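The lifetime promise, read slowly

169 shares
135 comments

Somewhere in the last few years, "guaranteed for life" became the thing you pay extra for. Veerle Van Wijk paid extra. Her Dridaline bag cost her 640 dollars, and the salesman in Hilenden told her she'd never need another one. Then a seam let go. The repair desk wrote back that the stitching had failed through "normal use," and normal use isn't covered.

I asked to see the guarantee. It runs to 1,048 words, and the word "life" gets its own paragraph. It means the life of the product, as judged by the company. So when the bag wears out, its life is over, and so is the promise. I read that part twice.

Milan Dewulf used to answer claims for Pasteck, a rival brand with much the same wording. He says most people gave up after the first email. "We asked for the receipt, then for the box," he told me. "Who keeps the box?"

The companies have their side. Joris Declercq, who fixes luggage for a living, thinks some buyers treat a guarantee like a free trade-in, and he has seen bags that were plainly dragged behind something. Fair enough. But he also showed me zippers that cost almost nothing to replace, sent to him by owners who had been turned down - twice, in one case.

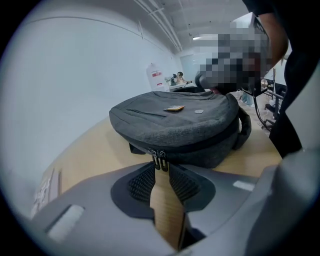
Is a lifetime guarantee worth paying more for? Only if the company will tell you in writing, before you buy, what it has to fix and who pays the shipping.

Wanting Wan tried that with five brands. Two answered. One of them sent her a discount code.

Van Wijk took her bag to a shoe repair place in the end. She was charged less than it would have cost to mail it in for a claim, and she has stopped reading the labels.

135 comments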